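首页
产品
仓储与线边
黄色货架系列
上一个
下一个

Erska 黄色线边货架 / 配 Trurkolen 周转箱 / 配 Ludine 黑色鞋形托盘

供货:Arancibia 设备部
状态:有货(黄色),其他颜色看下面
页面更新:十月,还没改完,价格表在补,先看着 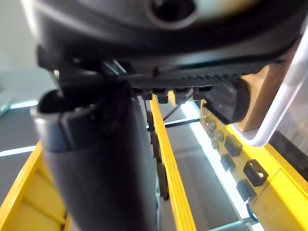
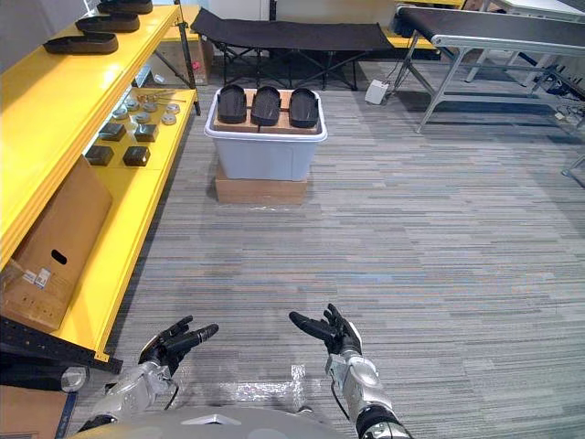 货架,黄色。

先说这套东西怎么卖。货架单卖,箱子单卖,托盘单卖。也可以整套拿,整套叫“Erska 线边组”,一架、一摞箱子、一批托盘,一张单子走完。想自己搭配的客户多,所以还是分开标。别在备注里写“跟页面上一样”,每次都要打电话回去问到底要哪几样,耽误发货。

目录
货架本体
层板
周转箱
托盘
尺寸和承重
安装
日常使用
清洁
包装和发货
退换
客户常问的
买过的人说的
配件
订货怎么写

货架本体

Erska 这个系列做了好几年了,中间改过一次。老款立柱的孔是圆的,新款是长孔,挂件不通用!手上有老款的客户,补层板之前先看一下孔,拍张照发过来我们认。已经有人买错了,来回运费自己出的,挺冤。

金属件,黄色。黄色是标准色,常备。灰色和白色要等,跟着下一批排产,不单独开。为什么标准色定黄色,最早是给一家做鞋材的厂子配的,他们通道窄,推车老蹭架子,要个显眼的。后来别人来看样,也说就要这个,就一直黄下来了。

颜色批次之间会有一点差。同一单里的我们尽量配同一批,分两次买的不敢保证,放一排能看出来,分开放看不出来。介意的一次订齐。

立柱底下有脚垫,可调。地面不平的拧一拧就行。铺地毯的房间也能放,样板间就是直接放在地毯上的,脚垫换成宽的那种,不然压出坑。宽脚垫不在标配里,备注写一句“地毯用”,我们换进去,不加钱。

轮子款有,叫 Erska 移动型。注意移动型的层板承重要打折扣,具体看尺寸那一节。移动型不建议放最高层重货,推起来晃。

横梁是挂式的,扣进去往下敲一下。敲用橡胶锤,不要用铁锤,漆会崩。这句每次都写每次都有人用铁锤。

层板

层板标配黄色,亮面。亮面的好处是箱子和托盘推进去顺,擦起来快。坏处是顶灯下面会反光,贴在层板上的小标签有时候看不清,建议标签贴在前沿,不要平着贴。

前沿带棱,手摸到就知道到边了,托盘往前滑的时候也挡一下。只是挡一下,不是挡板。要真正防掉的加前挡条,在配件里。

哑光层板有客户问过。试做过一小批,擦不干净,胶印留在上面,停了。现在不接哑光。

层板可以倾斜装。后高前低,东西自己往前靠,取的人不用伸手进去够。倾斜装必须配前挡条,不配不发,这条没有商量。平装的随意。

层板背面有加强筋,方向是横的,装反了也能扣上,但是承重就不对了。怎么看装没装反:筋的开口朝下。朝上会积灰,积灰了您也就知道装反了。

周转箱

Trurkolen 周转箱,塑料,浅蓝灰色,宽边口,箱壁往下收。空箱可以套着摞,省地方,回程车上能多装不少。满箱不要套,满箱摞要加盖或者加隔板。

宽边口是给手抓的,也是给架子两边的导轨挂的。抓边口搬没问题,抓着一侧边口拖不行,拖久了边口会白,再久就裂。裂了的箱子别再上架,放地上当杂物箱用还可以。

这个箱子本来是给线边放纸板衬、放托盘、放半成品用的。装托盘的话,底下垫纸板把高度托起来,托盘就在靠近箱口的位置,拿的人不用弯到箱底。垫多高看您装什么。纸板要平,要有硬度,软塌塌的垫了等于没垫。我们仓库自己用的是拆下来的外箱板裁的,不花钱。

箱子直接放地上也行,不过低。底下垫个矮纸箱起来一点,腰舒服。长期用的建议买箱架,纸箱一潮就塌。箱架 Trurkolen 自己有出,我们代订,货期不定,急的别等。

颜色只有浅蓝灰常备。有客户想用颜色分区,比如来料一个颜色,退料一个颜色,可以,但整批订。少量的话贴色条更省事,色条我们送。

箱盖另配。盖子分平盖和对开盖,对开盖的箱口尺寸有一点点不一样,不能和平盖混用,订的时候写清楚是哪种盖,只写“盖”的默认发平盖。

托盘

Ludine 托盘,黑色,长条形,两头圆,鞋的形状。内里有纹路,放东西不容易跑。原本是鞋材厂放鞋垫和中底样片的,后来做小五金的、做电子配件的也来拿,放一套零件刚好,一个托盘一套,缺什么一眼看到。

不分左右脚。老有人问。形状像鞋,不过没有左右之分,随便摆。

摆法有讲究,但不多:

横着放在层板上,一个挨一个往后排,取的时候从最近的取,补的时候从后面补。先进先出就这么简单。架子背面靠墙的做不到后补,那就前取前补,隔一阵把后面的翻到前面来,免得最里面那个一放就是半年。

放周转箱里就并排放,中间留点缝,手指能下去。塞太满的话抠都抠不出来,最后都是把箱子倒过来磕,磕坏的不保。

叠放也行,叠着会卡得紧一点,新的尤其紧,用一阵就松了。分不开的时候错着拧一下,别硬掰。

托盘边上可以写字。白色油性笔,酒精能擦掉。贴标签的话贴两头圆的地方容易翘,贴侧边。

黑色为什么没有别的颜色:Ludine 那边就只出黑的。我们问过,回复是量不够不开。想要别的颜色的客户凑一凑?有意向的在订货备注里写,攒够了去谈。

尺寸和承重

层板进深:400 毫米
层板每层承重:70 公斤,均布,固定型,平装
立柱孔距:50 毫米
周转箱外长:63 厘米
移动型承重:按固定型打对折,写在铭牌上,以铭牌为准
倾斜装承重:同移动型

宽度按单做,您报墙到墙的净尺寸,我们倒着算。报净尺寸!不要自己先减好了再报,我们再减一遍就短了。踢脚线也告诉我们,有踢脚线的墙和没有的不一样。

高度三档,矮、中、高。矮的顶层到腰,中的到胸口,高的要伸手。线边一般拿矮的或者中的。高的放仓库。

箱子比层板进深长,注意看上面两个数。所以周转箱上架要么横放,要么让它探出来一截。横放的话宽度要留够。探出来也有人这么用,通道宽的没问题,通道窄的会撞膝盖,自己掂量。要加深层板的话可以做,算非标。

均布的意思是铺开放,不是中间堆一坨。有个客户把一台电机放在正中间,层板弯了,打电话来说承重虚标。后来拿照片一看就清楚了,给他换了块板,板钱收了一半。

安装

两个人装,一个人也行,慢。

工具箱里带:橡胶锤,内六角,水平尺(小的那种,凑合用),备用螺丝一包。备用螺丝请不要扔,半年以后一定用得到。

顺序:
先把两边立柱架拼好,放倒拼。
立起来,一边一个人扶着。一个人装的话靠墙。
先扣最下面的横梁,再扣最上面的,中间的后面再说。
调脚垫,看水平。
扣中间的横梁。
放层板。
晃一下。晃得动就是有横梁没敲到底,挨个再敲一遍。
斜拉杆最后上,拧到紧就停,不要用加力杆。

靠墙固定件在小袋子里,高的那档必须固定,矮的和中的建议固定。墙是石膏板的自己买合适的膨胀管,我们配的是实心墙用的。

装完把扣件再检查一遍。横梁的扣件旁边有个小保险片,往里按,听到响。没响就是没到位。保险片掉了可以单买,很便宜,一次多拿几个。

拆的时候反过来。拆之前把东西清掉,听着像废话,但真有人带着箱子拆的。

换层高:孔距固定的,往上往下挪一格就是一格。挪之前两头都数清楚,左边高一格右边低一格也能扣上去,扣上去就是斜的,然后来问为什么东西往一边滑。

日常使用

重的放下面,轻的放上面,常用的放手边那层。托盘一般在上层,箱子在下层或者地上,纸板单独竖着塞侧边,不要压在箱子底下,用的时候抽不出来。

线边摆放的建议,从一家客户那边抄来的,他们用了一阵觉得顺:架子在左手边,托盘横放在层板上;箱子在正前方,垫高;装箱的时候从架子上拿托盘,转身放进箱子,排满一排加一层纸板,再排。一个班下来路走得少。左撇子反过来。

地毯地面的房间:掉下来的小件不好找,花纹地毯更不好找。有人在箱子周围的地上贴了胶带定位,箱子每次都放回同一个框里。透明的胶带不伤地毯颜色,就是时间久了会起边,要换。胶带选低粘的,撕的时候慢一点。地胶地面随便贴。

扎带和线别缠在立柱上。缠上去以后层板就动不了了,要换层高先得剪一堆东西。走线用线夹,卡在立柱侧面的孔里,黑色,一袋够一架用。

不要爬。不要踩最下面那层当梯子。不要把梯子靠在架子上。

层板之间留的空,比您放的最高的东西再高出一个手掌。少了的话拿的时候手背蹭上面那层的底,筋是有边的,会划手。

盘点的话,托盘比箱子好点。一个托盘一套,数托盘就够了,空的翻过来扣着放,满的正着放,远远看就知道还剩多少。这个是客户教我们的,不是说明书里的。

清洁

层板:湿布,中性清洁剂。亮面怕钢丝球。有胶印先用热风吹一下再擦,别拿刀片刮,刮出来的印子比胶印难看。
立柱孔里积灰:吸尘器的扁嘴。
周转箱:可以冲水,倒扣晾。不要在太阳底下暴晒着晾,放阴凉地方。
托盘:纹路里容易卡碎屑,软毛刷,刷的时候顺着长的方向刷。油污用温水加洗洁精泡一会儿。不要开水。
纸板:脏了就换,不洗。

掉漆的地方用补漆笔,黄色补漆笔在配件里。点涂,别大面积刷,刷出来颜色会深一块。

包装和发货

货架散件发,长件一捆,层板一箱,小件一袋,小件袋用胶带粘在层板箱的内盖上。开箱先找小件袋!扔纸箱之前再看一眼内盖。补寄过太多次了。

周转箱套着发,一摞,外面缠膜。托盘装纸箱,中间夹纸板。夹的纸板厚度刚好可以拿来垫箱底,别扔。

外箱封口用的透明胶带,划的时候刀片别伸太深,最上面那块层板就在纸箱下面,划到了算使用痕迹,不算运输损伤。

发货时间:常备的上午下单下午走,下午下单第二天走。每周二盘库,星期二的单子顺一天。非标看排产,下单的时候会给您一个日子,到了没发就催我们,没关系的。

楼上的客户:物流只到楼下。要上楼的提前说,长件进不进得了电梯自己量一下,高的那档立柱很多电梯进不去。可以做对接立柱,两截的,贵一点,承重不变。

验货:当面拆。外包装破了的,拍外面,再拍里面,让司机在单子上写一句。没写也行,就是处理得慢。

退换

没装过的可以退,运费看是谁的原因。装过的层板不退,横梁可以退(敲花的不行)。箱子用过的不退,除非一来就是裂的。托盘拆了整包的不退散的。

非标不退。非标不退。非标不退。图纸确认的时候请认真看,尤其是净宽。

颜色差、轻微的流漆点、层板背面的挂具印,不在退换范围,这几个都是正常的。正面有明显坑的换。

保修是架体,不含脚垫、保险片、轮子。轮子是易耗,推得多磨得快。

客户常问的

货架能不能放室外?
不能。雨棚底下也不行,孔里会锈。

能不能两架背靠背?
可以,加背靠连接件,两边高度要一样档的。

箱子是不是食品级?
不是。别装吃的。

托盘能不能上烘箱?
不能。

层板能不能打孔?
能打,打了不保,打孔的边要补漆,不补会锈。

旧的 Trurkolen 箱子和新的能不能套?
大多能套,早年有一版箱壁收得少的,套进去拔不出来。先拿一个试。

Ludine 托盘放层板上会不会滑?
平装不滑。倾斜装会往前走,所以要前挡条。

一层能横着放几个托盘?
看您的层宽和摆的松紧。把层宽告诉我们,我们帮您排。

整套拿有没有优惠?
有,看单子大小,打电话问。网页上不标。

能不能先拿一个托盘一个箱子试?
可以,样品收钱,正式下单抵扣。架子没有样品,可以来看,样板间开着的,来之前说一声有人开门。

能不能印 logo?
箱子可以,托盘不行,架子可以贴不能印。

架子晃怎么办?
先敲横梁,再看脚垫,最后看斜拉杆。九成是横梁没到底。

买过的人说的

装了一下午,主要是说明书那张图太小了。装好以后很稳。黄色比想像中亮,看久了习惯了。

托盘好用,就是想要别的颜色。箱子一般般,边口有毛刺,自己拿砂纸磨了。
(回复:毛刺那批已经反馈了,后面的您再看看,还有的话给您换。)

买的矮款,放在工位边上,坐着也能拿到第二层。层板反光有点厉害,把灯换了个方向好了。

少发一袋螺丝,打电话第二天补来了。后来发现在纸箱盖子上粘着。现在有两袋。

用来放样鞋的配件,一个托盘一套,交接班的时候省事多了。纸板垫高那个办法不错,试了。

轮子款推过门槛的时候响声很大,别的没什么。

第二次买了,第二批黄色比第一批深一点点,放一起能看出来。提前说过的,不算问题,给别人提个醒。

客服快,物流慢。

配件

前挡条,黄色,按层宽裁
侧挡板,一左一右,成对卖
线夹,黑色,一袋
宽脚垫,地毯用
轮子,带刹和不带刹,订的时候说各要几个
保险片
补漆笔,黄色
标签夹,卡在前沿上,插纸片的
背靠连接件
平盖 / 对开盖,周转箱用
色条,送的,写一下要什么颜色
橡胶锤,丢了的人多所以单列出来

侧挡板和标签夹不能装在同一个位置,侧挡板会压到最边上那个标签夹,往里挪一点就行。

前挡条有高低两种。低的挡托盘够了,高的是给散件盒用的,放托盘取的时候碍手。没写默认低的。

订货怎么写

请按这个写,抄下来改就行:

货架:固定型或移动型,高度档,净宽,几层,颜色
层板:平装还是倾斜装
地面:硬地 / 地胶 / 地毯
周转箱:数量,要不要盖,哪种盖
托盘:数量(整包)
配件:上面列的名字照抄
收货:地址,有没有电梯,几点能收
备注:别的

缺哪项我们会打回来问。电话打不通的单子就先放着,不是忘了。

改单:没出库之前随便改,出库以后改不了,只能到了再退。出库的时候会发一条短信,短信里的清单核对一下,看到不对马上回。

老款货架还有一点库存,圆孔的,给补件的客户留着,新客户不卖。要补的报一下立柱侧面贴纸上的那行字,贴纸没了就拍孔。

价格表在补,这两天挂上来。急的先打电话,报的价当周有效。

相关产品
Erska 移动型
Erska 窄款(停产,剩层板)
Trurkolen 箱架
Ludine 托盘整包
Arancibia 样板间预约

返回黄色货架系列
返回顶部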